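Cabos, réguas e outras promessas: o que ficou em cima da minha mesa
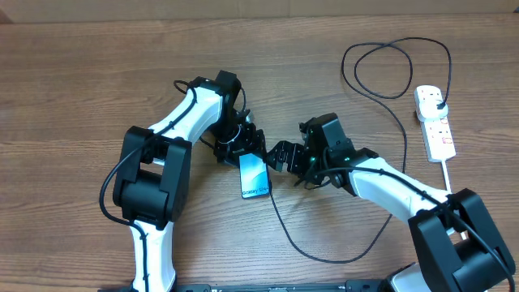 Galaxy S24+ com o cabo ligado, e a régua branca ao canto da mesa.

Começo por dizer que não acredito em métodos de arrumação. Já tive uma caixa para cabos com divisórias, já tive etiquetas, já tive umas fitas de velcro às cores que se colavam umas às outras dentro da gaveta. Ao fim de um mês os cabos estavam onde sempre estiveram, isto é, atrás da mesa, e as fitas de velcro tinham-se agarrado a uma meia.

Mesmo assim deixei-me levar outra vez. Em abril o Lauri Kokkonen mandou-me um artigo comprido sobre "o posto de carregamento doméstico", com uma fotografia de uma bancada onde não se via um único fio. Perguntei-lhe por onde é que entrava a corrente. Respondeu-me que eu não percebia o conceito. É provável.

A ideia do artigo era esta: um só sítio da casa para carregar tudo, uma só régua, um só cabo por aparelho, e o telemóvel sempre no mesmo lugar. Pareceu-me pouca coisa para tantos parágrafos, mas como andava farto de procurar o carregador às onze da noite resolvi experimentar na mesa de madeira, que é a superfície mais direita que tenho.

Primeiro comprei um suporte. O Galturero, quatro estrelas e meia, 379 comentários, quase todos escritos por pessoas que o tinham recebido no dia anterior. Isto irrita-me sempre. O que é que se sabe de um suporte ao fim de um dia? Que chegou. O meu também chegou. Ao fim de duas semanas a base tinha ganho uma folga e o telefone descaía para a esquerda de cada vez que vibrava. Com a capa posta não encaixava, e sem a capa encaixava bem de mais, a ponto de ter de segurar no suporte com uma mão para tirar o telefone com a outra. Devolvi-o. A devolução correu bem, tenho de admitir, e foi a melhor parte do produto.

Depois os cabos. Há uma teoria que circula por aí segundo a qual o cabo tem de ser de uma certa marca ou estraga a bateria, e outra segundo a qual qualquer cabo serve desde que seja curto. Comprei um Brolton de 2 metros, entrançado, daqueles que vêm enrolados com tanta força que nunca mais ficam direitos. Dois metros é um disparate para uma mesa. Sobra cabo por todo o lado, faz curvas, passa por cima dos papéis, apanha-se com o cotovelo. Mas o curto que eu tinha não chegava à régua, e aqui está o problema que o artigo do Lauri não resolve: ou a régua está em cima da mesa, feia e à mão, ou está no chão e precisamos do cabo comprido que queríamos evitar.

Acabei por voltar a um cabo preto fininho, sem marca que se leia, que estava na gaveta das pilhas. Faz a curva que quer em cima da madeira e eu deixo. Já experimentei prendê-lo à borda com um clipe autocolante. O clipe descolou-se e levou consigo um bocadinho do verniz, coisa que nenhum dos comentários mencionava.

Quanto à régua, branca, com luzinhas vermelhas nos interruptores, é a velha cá de casa. Andei a ver a Lambrechts, que faz umas caixas para esconder réguas, e quase me convenceram, até reparar que a caixa é maior do que a régua e do que tudo o que lá se liga. Ou seja, para deixar de ver um objeto comprido e branco em cima da mesa, punha em cima da mesa um objeto comprido, branco e mais alto. E quente, imagino eu, com aquilo tudo lá dentro fechado. Fica sem caixa.

Outra coisa em que não acredito: os interruptores individuais. Dizem que se poupa imenso desligando cada tomada quando não está em uso. Talvez. Eu desliguei a tomada errada três vezes na primeira semana e acordei outras tantas com o telefone a doze por cento, com a conta da luz igualzinha. Se alguém tiver uma fatura que prove o contrário, mande, que eu leio com atenção e provavelmente com má vontade.

Sobre o próprio telefone não tenho muito a dizer. A traseira é num azul muito claro a fugir para o branco, bonita, e desaparece debaixo da capa em noventa e nove por cento das casas. Deixei-o sem capa durante esta experiência por causa do tal suporte e habituei-me. A minha irmã diz que o vou partir. Tem razão, com certeza, mas ando há anos a ouvir isso de telefones que morreram de velhos.

Houve ainda a questão do tapete. Um tapete de secretária, em feltro, da Clornumlow, que segundo a página "define a zona de trabalho". A zona de trabalho estava bastante bem definida pelas pernas da mesa. Tive o tapete no carrinho de compras durante muito tempo e depois olhei para o veio da madeira, castanho, todo a correr no mesmo sentido, e achei uma estupidez tapar a única coisa da sala que ficou bem à primeira. Não comprei. Conta como poupança, se quisermos fazer as contas à maneira dos gurus.

Balanço, então, para quem saltou até aqui. O posto único de carregamento funciona mais ou menos. Já não procuro o carregador, porque está sempre no mesmo sítio, e isso é um ganho que não vou negar só por teimosia. Os acessórios, na minha experiência, não serviram para nada. O que fez diferença foi ter deixado a régua em cima da mesa, à vista, e ter deixado de fingir que a eletricidade chega pelo ar. (O carregamento sem fios tem um fio, já agora. Vai da base à parede. Fui verificar.)

Não sei se isto dura. Da última vez que escrevi aqui sobre arrumação prometi que voltava passado meio ano para dizer como estavam as gavetas, e não voltei, e as gavetas estão como podem imaginar.

O Lauri já me mandou outro artigo, este sobre etiquetar as fichas com uma pinça de pão. Tem 200 partilhas e uma fotografia muito limpa. Respondi-lhe que só tenho um cabo ligado neste momento e que, por enquanto, ainda consigo adivinhar de quem é.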